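4. Setting Up the Play Kitchen Table

Read sections 1 to 3 first if you haven't. You need the table legs on and tight before any of this.

Time needed: 40 minutes the first go, less after that.

What you need out of the boxes
Cookware bag (pot, colander, spatula)
Tableware bag (plate, mugs)
Food bag
Toaster oven, own carton
Storex bin with lid, for putting away

4.1 Before you start

1. Wipe the tabletop. Damp cloth, mild soap, no scouring pads. White shows everything.
2. Let it dry all the way. Pieces slide on a wet top.
3. Open all the bags over the bin, not over the floor. Small fruit rolls.
4. Check every piece against the packing card. Missing something? Write to Perrine Bailly at the Haverford parts desk, and give the number on the card (top right corner). Don't send the whole set back for one lost mug.

CAUTION: Small food pieces. Not for children under 3. Keep the food bag closed till an adult is at the table.

4.2 Placing the big pieces

1. Toaster oven first. It's the biggest thing and everything else goes around it. Put it toward one side, knobs facing the child.
2. Pot at the other side. Leave a hand's width to the edge if you have little ones who lean.
3. Colander and large plate along the back. Side by side is fine.
4. Spatula by the pot. It can rest across the pot, but the handle gets knocked, so lay it flat if more then two kids are playing.

Note: the toaster oven in this set is a toy. It does not heat. Do not put real food in it, crumbs get down behind the knobs and you will not get them out.

Note: older Flavar sets came with a lidded pan in place of the pot. Same spot, same steps.

4.3 Mugs and food

1. Mugs in the middle, where both sides can reach. Handles any direction.
2. Fruit goes loose in front of the plate and colander. Don't line it up, kids sort it themselves and that's half the game.
3. Banana next to a mug or on the plate. It's long so it ends up wherever there's room.
4. Orange slice near the plate. Easy to lose.
5. Ketchup last, near the oven. Standing or lying down, either works.
6. Step back and check the reach. A seated child should get to the mugs without standing up. If not, pull the middle pieces forward a bit.

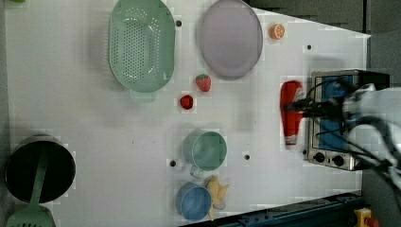 4.4 Putting away

1. Food first, into the food bag. Zip it.
2. Mugs next, one beside the other in the bin. Don't force one inside the other, they stick.
3. Colander on the bottom of the bin, plate on top of it, pot in the corner. Spatula slides down the side.
4. Toaster oven goes back in its own carton. It will not fit in the bin with the lid shut, we tried.
5. Wipe the table again.

CAUTION: Do not stack anything on the toaster oven carton. The window panel can pop out under weight.

4.5 Washing

Plate, mugs, colander, spatula: warm water and dish soap, air dry. Pot the same, but dry the rim with a towel. Food pieces: wipe only. Water gets in at the seams and takes days to come out.
Toaster oven: dry cloth. Never under the tap.
No dishwasher for any of it.

In a classroom, wash once a week, more in cold season. Roscoe Van Dusen's room at Jisonia does it at pickup time with the kids drying, works fine.

4.6 Common problems

Oven rocks on the table: check for a fruit piece underneath. Then check the legs (section 2).
Pieces sliding: table still damp, or soap film. Rinse the cloth and wipe agian.
Colander holes clogged with clay: let the clay dry, push it out with a toothpick. Keep clay off this table if you can.
Faded label on a food piece: wear only, still ok to use. If it's peeling, take it off completely so it doesn't end up in a mouth.

Spare parts order form is in the back pocket of the binder. New forms every March.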